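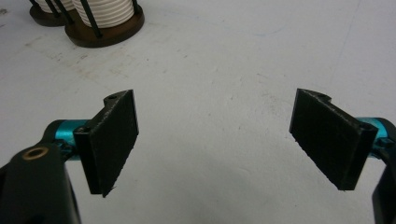
La pinza de mano de Enik, abierta, con las almohadillas negras enfrentadas.

Foro > Robótica y automatización > Ferias, visitas y quedadas
Tema: Crónica de la jornada de puertas abiertas de Stelis

tornillo_pasado escribió:
Pues nada, que al final fui. Llevaba tiempo amenazando con apuntarme a la de Stelis y este septiembre me ha cuadrado, así que os cuento mientras lo tengo fresco (y perdonad el tocho, que me conozco).

La nave está en el polígono de Emimitz, al fondo del todo, pasada la rotonda de los contenedores. Aparcar, fatal. Entramos en grupos de hasta 40 personas, que para mi gusto es una barbaridad, porque los de atrás no ven nada y los de delante no se mueven ni a tiros. Yo me colé en el turno de las 18 h y tuve suerte, éramos bastantes menos.

El recorrido tiene dos partes. Primero la célula del Ateş, que es el brazo grande, con su vallado, sus luces y su música de fondo (¿por qué siempre ponen música?). Bonito, rápido, muy de vídeo corporativo. Coge cajas, deja cajas, gira, saluda. La gente grabando con el móvil como loca.

Y luego, en el cuarto de al lado, lo que a mí me ganó: Enik, el proyecto de las pinzas de mano. O sea, una pinza que llevas tú, abres y cierras tú, y con la que haces la tarea mientras se registra el movimiento para enseñárselo después al brazo. Lo llevaba Anca Rusu, que explica de maravilla y no se cansa de contestar tonterías, y lo digo porque casi todas las tonterías eran mías.

Los dedos son una cosa muy sencilla cuando los ves de cerca: brazo negro con un casquillo de color latón, una pieza azul turquesa anodizada chulísima, un soporte negro atornillado y la almohadilla. La almohadilla tiene pinta de fieltro o de espuma, algo así, y por el borde se va deshilachando. Yo me esperaba silicona, la verdad.

Te la dejan coger. ¡Te la dejan coger! Pesa menos de lo que parece y al principio vas torpísimo, porque tu cabeza quiere usar los dedos de verdad. Tardas un rato en fiarte.

kikecnc escribió:
Gracias por la crónica. Yo estuve en el turno de la mañana y salí bastante menos contento, para qué mentir. Media hora de cola para ver un brazo mover cajas vacías. Porque estaban vacías, ¿eh? Le pregunté al chico del polo y me lo reconoció. Eso lo hacía cualquier línea de paletizado cuando yo empecé a trabajar.

Lo de Enik lo vi de lejos. Si tienes que poner a una persona a hacer la tarea con la pinza en la mano, ¿dónde está la automatización? Me suena a vender humo con piezas anodizadas.

tornillo_pasado escribió:
Hombre, Kike, la persona lo hace unas cuantas veces para que el brazo aprenda, luego se supone que ya no. Otra cosa es que aprenda bien, ahí no me meto. Lo de las cajas vacías no lo sabía y me parece feo, te lo compro.

Marga_PLC escribió:
Yo iba con Kike en el turno de la mañana (¡hola, Kike, te debo un café!) y discrepo muchísimo. Me quedé en lo de Enik hasta que casi me echan. Trabajo con autómatas desde siempre y programar un agarre para una pieza rara es una agonía: que si la trayectoria, que si la aproximación, que si la fuerza, y cuando lo tienes te cambian el proveedor de la pieza y vuelta a empezar. Coger la pinza y enseñarlo a mano me parece un regalo, aunque luego haya que pulir.

Anca nos contó que para una tarea nueva habían grabado 204 demostraciones entre todo el equipo. A mí no me pareció mucho. Al señor de mi izquierda le pareció un disparate y se puso a hacer cuentas de horas en voz alta, muy majo él.

Otra cosa que me gustó es que la superficie de trabajo está usada. Blanca tirando a gris, llena de roces y marcas. Prefiero mil veces eso a una mesa de exposición recién limpiada.

kikecnc escribió:
204 demostraciones para UNA tarea. Perdona, pero le doy la razón al señor de tu izquierda. En ese tiempo te programo yo el agarre por lo clásico y me sobra para almorzar.

Y luego está el desgaste. Si la almohadilla se deshilacha en una demo, imagínate en planta, a tres turnos, con aceite y viruta. ¿Quién la cambia y cada cuánto? De eso no decía nada el cartel.

lubina escribió:
Buenas, soy nueva en el subforo, pero en el tema almohadillas algo puedo aportar, que en mi empresa andamos con garras todo el día. Un material blando y rugoso agarra muy bien piezas lisas o delicadas porque se adapta y no marca. La contra es la que dice kikecnc, que se gasta y suelta pelusa. Para planta con aceite yo no lo pondría ni loca. Para enseñar movimientos en un banco, pues tan feliz.

Lo que yo preguntaría es si el brazo lleva luego los mismos dedos que la pinza de mano. Si son distintos, lo que has aprendido con uno te sirve a medias con el otro.

Marga_PLC escribió:
¡Bienvenida, lubina! Eso lo preguntó alguien en mi grupo y Anca dijo que sí, mismos dedos y mismas almohadillas en los dos sitios, y que por eso los hacen desmontables. Te suelta el soporte con un destornillador normal. Lo hizo delante de nosotros y volvió a montarlo hablando, sin mirar casi.

Me acordé mucho de un útil que tuvimos en la fábrica antigua, que para cambiarle una mordaza había que desmontar media máquina. Lo llamábamos el sarcófago. Pero eso es otro hilo.

paco_retrofit escribió:
Una consulta de alguien que no fue: ¿la parte de Enik la ves con calma o te pasan en plan museo, circulen, circulen? Estoy por ir con mi sobrina, que está en segundo de mecatrónica, y si es para ver la espalda de otro señor me quedo en casa.

tornillo_pasado escribió:
Depende del turno, Paco. En el mío con mucha calma, cada uno tuvo su rato. Si vais, coged el último y poneos en el lado de los conectores, que casi todo el mundo se va al otro.

Pongo otra de los dedos bien separados, ya que estamos. Al fondo a la izquierda asoman los dos cilindros blancos acanalados con la base marrón oscura; se me olvidó preguntar qué eran, si alguien lo sabe que lo diga. Y te contesto de paso a lo que me mandabas por privado, Paco, por si le sirve a más gente.

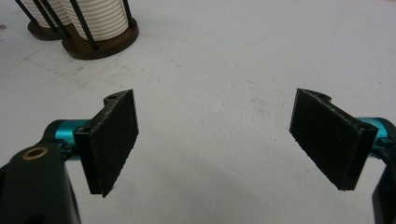 ¿Hace falta saber programar para probar la pinza de mano en la visita?
Para probarla basta con apuntarse en la mesa de la entrada y esperar turno; te explican el manejo allí mismo y en ningún momento tocas código.

paco_retrofit escribió:
Estupendo, mil gracias. Pues a ver si repiten y la llevo, que le va a hacer mucha ilusión.

Los cilindros me recuerdan a aisladores de cerámica de los viejos, con esos nervios tan juntos. Aunque con las varillas negras alrededor ya no sé qué decirte. ¿Carretes, igual?

lubina escribió:
Yo voto carretes. Con la foto tan cortada por arriba no me jugaría ni un euro.

kikecnc escribió:
A mí me da lo mismo lo que sean, lo que quiero es ver cómo coge uno el brazo. El brazo, ¿eh?, con la pinza de mano lo cojo yo y lo coge mi suegra. ¿Alguien llegó a ver al Ateş haciendo algo aprendido con Enik, en directo, sin vídeo?

Marga_PLC escribió:
En directo, en nuestro turno, no. Nos pusieron un vídeo. Y ahí te doy la razón, mira, que para una vez que nos ponemos de acuerdo lo dejo por escrito. El vídeo estaba bien, pero yo también quería verlo en la célula.

tornillo_pasado escribió:
En el mío lo intentaron. De 6 intentos salieron bien la mayoría, en uno la pieza se le fue de lado y en otro se quedó parado pensándoselo y Anca tuvo que rearmar. Lo contó tal cual, sin poner excusas, y siguió. A mí eso me dio más confianza que todo el bailecito de las cajas.

kikecnc escribió:
Vale, eso sí me habría gustado verlo. Con dos fallos de seis no lo metes en una línea ni de broma, pero al menos es una prueba de verdad. Si me hubieran enseñado eso en lugar de las cajitas, igual me tenías aquí escribiendo otra cosa.

lubina escribió:
Con piezas sueltas en la mesa y sin utillaje a mí no me parece mal resultado. Habría que ver qué pieza era. ¿Te acuerdas, tornillo?

tornillo_pasado escribió:
Un casquillo gordito de plástico, de los que caben en la palma. Lo colocaban a mano cada vez en un sitio distinto, y una de las veces lo puso un crío de los que venían de visita, casi fuera de alcance. Fue el que se le escapó de lado, por cierto.

Marga_PLC escribió:
Jajaja, ese crío tiene futuro en control de calidad.

Oye, Kike, si hacen otra vamos en el último turno y te pones tú la pinza, que te quiero ver. El café lo pago yo en el bar de la rotonda, que los bocadillos estaban muy buenos.

kikecnc escribió:
Hecho. Pero si vuelven a poner las cajas vacías me oyen.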